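30/01/2020

Got to the lab at nine. Cirilo Lozano was already in, sitting on the floor with the laptop on a box. He had been going through last night's logs from Telley and said the wrist camera dropped out twice. We swapped the connector and ran it for an hour. No dropouts, so we are calling it fixed for now.

The rest of the morning went to the laundry task. Our club has to show one full household chore at the end of the term and we picked this one back in December, when it sounded easy. The arm has to pick a soft thing out of a basket, put it in the washer and shut the door. We started with towels. Towels fold up on themselves and the planner loses the edges, so I brought in the panda. It has a clear front and back and the detector likes the black and white.

Set the basket under the open door and drove the arm in by hand first to save the start pose. I want the fingers pointing up at the door with the basket between them, because that is where the old pose kept going wrong. Saved it as pose 24.
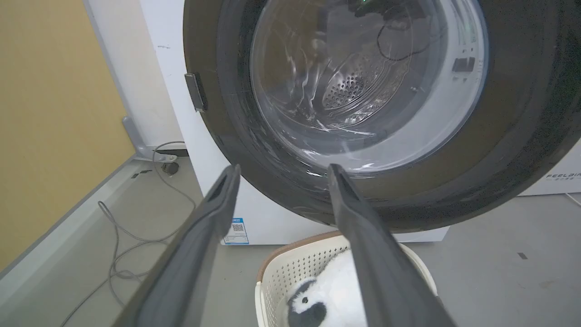 Afternoon

Ran the pick from pose 24 until lunch was long over. The grip itself is good when it comes in over the belly. When it goes for the head it slides off the ear. Cirilo thinks we should mask out the head and be done with it. I would like to try a slower close first. We agreed to do his way tomorrow and mine after, if there is time.

The glass is the bigger trouble. The depth reading goes bad wherever the door window shines, and the planner then thinks there is a hole. I turned the confidence limit up to 100 and it got better near the rim but worse in the drum. Put it back.

Bùi came by to ask about the budget. We have 646 left for parts and I want new finger pads out of that. She said to send her the link tonight. Have not done it yet.

Still to do: label the new pictures, nearly 2,000 of them, and write up the Skitau form for the spring meet. Left at seven. My knees hurt from the floor.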